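[Unent-list] Re: Re: storage for the Esham move - bins, trays or shelves??

From: Iona Imrie
To: Unent-list
Date: April 14, 2020

Hi all

Quick one between calls, sorry for the state of it. Replying to Edem inline-ish, then a few things at the bottom for whoever is doing the order.

Edem Mensah wrote:
> Before we sign off on the move to Esham can we please settle the
> storage question. At Tatamgate we have everything in cardboard and
> half of it has no label. I counted last week and we have 343 boxes,
> of which I could identify maybe a third without opening them. My
> preference is shelves with small plastic trays, one tray per donor,
> but I know others want fewer, bigger containers. Metal was mentioned.
> Who has used metal? Does it rust? Is it loud? Also what are we doing
> about the long tools, they don't fit in anything.
>
> Also the budget is 300 for containers, all in, and that has to cover
> both rooms.
>
> Edem

OK so. Shelves with trays for the small stuff, yes, agree. Planes, chisels, drill bits, anything that gets lent out by the piece. One tray per donor I'm less sure of. Mrs. from the hardware store gave us four tea chests worth and that's going to be twenty trays on its own, while somebody else gave a single hammer. By type is easier for people borrowing. The donor goes on the card, card goes in the drawer, same as now.

Where I don't agree is trays for everything. The heavy odds and ends (clamps, pipe fittings, the castings out of the old print shop) will crack plastic inside a year. We did this at my last place, bought nice blue tubs in July and by Christmas the bottoms had gone on most of them. Those want to go in something metal, open topped, sat on a table at waist height so people can rummage without getting down on the floor. My knees vote for this as well.

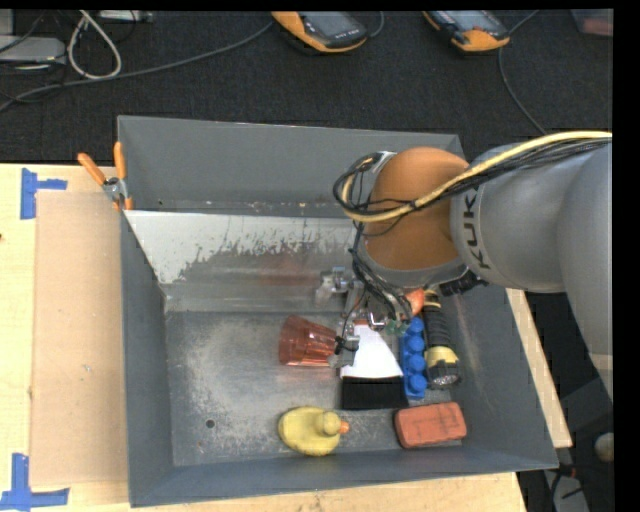 Big gray metal bin on a table. Floor of it gets scuffed, that's all metal does.

Rust: only if it's damp. Esham back room was dry all winter, front room I wouldn't trust near the sink. Put the metal at the back, plastic at the front. A wipe with an oily rag twice a year is plenty.

Loud: yes. Very. Drop a clamp in and you'll hear it upstairs. Old carpet in the bottom helps, or a rubber car mat cut down, but then sawdust gets into it and you have to lift it out and bang it. I'd rather have the noise. Ask the upstairs people before anyone decides.

Don't go too deep!! Everyone buys deep. Then the small things go to the bottom and never come back, and somebody donates another set of the same sockets becuase we "haven't got any". If your elbow goes below the rim it's too deep. Wide and shallow every time.

Long tools: wall. Rakes, the pit saw, levels, sash clamps, all on the wall on pegs. Two rails, one at shoulder height and one lower down. Erdős (the secondhand place, by the bypass) had slotted rail last time I looked and would do us a price for a full bundle. Can someone ring them, I've lost the number. Check the screws come with it, last time they didn't.

Labels: please not masking tape again. It falls off or it welds itself on, no in between. Card in a plastic sleeve, wired through the handle. Write big. Marker not biro. What it IS, not where it came from. "Pipe fittings, brass" good. "Misc Tatamgate 2" not good, I opened that one on Saturday and it was mostly doorknobs.

Money. 300 is tight but do-able if we don't buy trays new. School kitchens chuck them out, the Unent canteen too. That leaves most of it for the metal. I'd get 2 bins to start with, see how they fill, then decide. Secondhand if poss, dents don't matter, sharp edges do, so run a hand round the rim (in a glove) before you pay.

Things I still don't know:
- whether the Esham tables will take the weight. the light colored ones are solid, the folding ones NO
- who has the key for the side door
- if we're moving the 343 as they are or sorting at Tatamgate first. I say sort first. Moving doorknobs across town to throw them out at the other end is daft. But it does mean up to three more weekends over there and I can't do the first one

Edem can you send round your list of the third you could identify, even if its a mess? I'll start making cards from it tonight.

Will look at the replies after six, phone is nearly dead.

Iona

--
Unent-list: tool library and repair bench
To leave the list, reply with "remove" in the subject line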